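**Wirkidum** é uma garra manual instrumentada, produzida pela Vernetti e destinada ao registo de demonstrações de manipulação para o treino de robôs. O produto é vendido em kit ou incluído num serviço de recolha de dados, no qual o operador executa tarefas domésticas com a garra na mão, sem braço robótico. As trajetórias obtidas são depois convertidas em comandos para manipuladores de dois dedos.

## Composição

O kit base compreende a garra, a câmara de punho, uma base de carregamento e a licença do programa de sincronização Cabrera. O conjunto pesa 979 gramas com bateria. A abertura máxima entre dedos é de 87 milímetros, medida entre as faces interiores das almofadas. A versão alargada acrescenta um segundo exemplar, para tarefas bimanuais, e uma mala de transporte rígida.

A câmara é fixa ao corpo da garra e utiliza uma objetiva de grande ângulo, de modo que os dedos permanecem sempre no campo de visão. A abertura é estimada a partir da própria imagem — solução que dispensa codificador no mecanismo, mas depende da qualidade de cada fotograma.

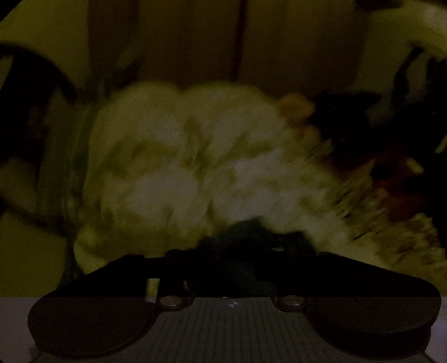 O programa Cabrera classifica as gravações em três níveis: aproveitáveis, parciais e rejeitadas. A classificação considera a nitidez, a exposição e a continuidade da trajetória estimada. Com pouca luz, o tempo de exposição aumenta e os objetos em movimento perdem definição, como a massa branca e felpuda ao centro, cujo lado direito se desfaz em riscos diagonais. As duas almofadas redondas e pretas e a placa cinzenta estriada entre elas mantêm-se bem mais nítidas, e o pequeno alvo preto e branco da placa continua visível. Um fotograma deste tipo é normalmente marcado como parcial: serve para a calibração, mas tem pouco valor para a identificação do objeto.

## Utilização

Antes de cada sessão, o operador abre e fecha a garra por completo e regista o espaço de trabalho com uma passagem lenta. O fabricante recomenda iluminação mínima de 215 lux. Têxteis e peluches constituem uma categoria própria no catálogo de tarefas, dada a dificuldade de estimar a posição de materiais deformáveis.

## Serviço e variantes

Na modalidade de serviço, a recolha é feita em habitações ou instalações do cliente e entregue já segmentada por tarefa. O contrato de entrada prevê 342 demonstrações aproveitáveis; as parciais são fornecidas em pasta separada, sem custo adicional. A variante Viller, de corpo mais estreito, partilha a câmara e o formato de ficheiros com o modelo base, mas exige uma calibração distinta. As almofadas dos dois modelos não são intermutáveis.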